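Pre-Purchase Inspection Checklist: Sorting Station, Two-Arm Unit
Site: Chaiyaporn workroom
Vendor: Plirnov
Date of walk-through: 2025-12-16
Status key: OK / FIX / ASK / NO

Read the comments before signing. The September version of this form had no comments column, and we bought a cart that did not fit through the door.

Section A. Before any money moves

A1. Written quote matches the verbal quote. ASK
The verbal quote included delivery. The written one includes "delivery coordination," which seems to be an email. Plirnov has been asked to say which of these we are paying for.

A2. Spare parts priced separately. OK
Finger pads come in packs of 4. The pack price is fine. The shipping on the pack is 100 dollars, so order several packs at once and feel clever.

A3. Service contract reviewed. FIX
The 3,000 dollar annual plan covers "all moving parts except those subject to motion." Legal has circled this twice. Do not sign page two.

A4. Training hours included. OK
Two days on site. Lunch is on us, and the vendor has already mentioned it.

A5. Competing quote on file. OK
Clirnik came in lower on the arms and higher on everything that makes the arms do something. Keep the quote. It is useful to leave on the table during meetings.

Section B. Floor and power

B1. Outlet within reach without an extension cord. FIX
Budget line opened for a second outlet: 781 dollars, electrician included. An extension cord is cheaper and will fail the next inspection, and the one after that.

B2. Cables off the walking path. FIX
Slack cable gets tied up under the table or run in a cover. Coiled on the floor counts as on the floor. Add covers to the order.

B3. Clearance between the station and display areas. ASK
We share the room with the clothing displays. Measure from full arm reach, with the arm extended. Last time somebody measured from the base — the mannequins did not complain, but they never do.

B4. Emergency stop reachable from where the operator stands. ASK
To be tested with the shortest and tallest person on the crew. If either has to lean across the table, we need the second button, priced as an option.

Section C. Work at the table

C1. Containers suited to the job. OK
Plain white plastic baskets with cut-out handles. Cheap, light and easy to replace. The vendor's matched bin set does the same thing in a nicer color for a great deal more. Declined.

C2. Each container labeled. FIX
Small cards laid inside the baskets will do for a trial. For daily use, buy clip-on holders for the outside, where a label stays readable once the basket has things in it.

C3. Hands and arms kept apart during a lift. FIX
Pointing to the target basket is a natural thing to do and needs a rule anyway. Put a standing line on the floor and add the tape to the order. Watches and hanging drawstrings go on the list of things to remove or tuck in.

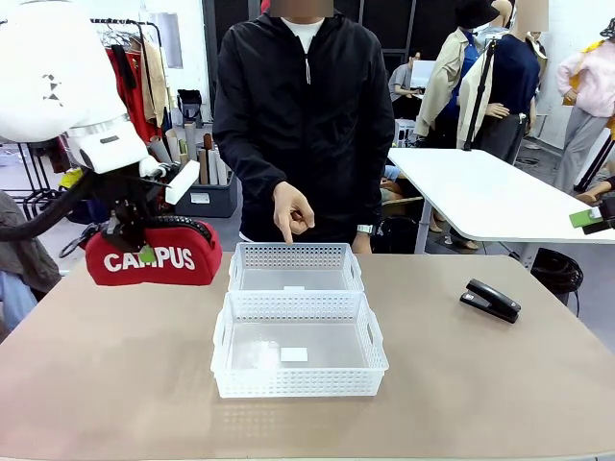

C4. Grip suited to soft goods. ASK
Fabric pouches are most of our volume. Ask Plirnov for the wear rate on the fingers with cloth and zippers. The brochure only discusses boxes, which are famously cooperative.

C5. Loose desk items cleared. FIX
Staplers included. A shelf from Vedero is in the budget under "furniture, minor."

Section D. Sign-off

D1. All FIX items costed. OK
Outlet, cable covers, label holders, floor tape, shelf. The outlet costs more than the other lines put together.

D2. All ASK items answered in writing. NO
A thumbs-up in a chat window has been submitted as evidence. Returned to sender.

D3. Recommendation.
Hold the purchase order until A1, A3 and C4 are settled. B1 can go ahead now. We need that outlet whatever we end up plugging into it.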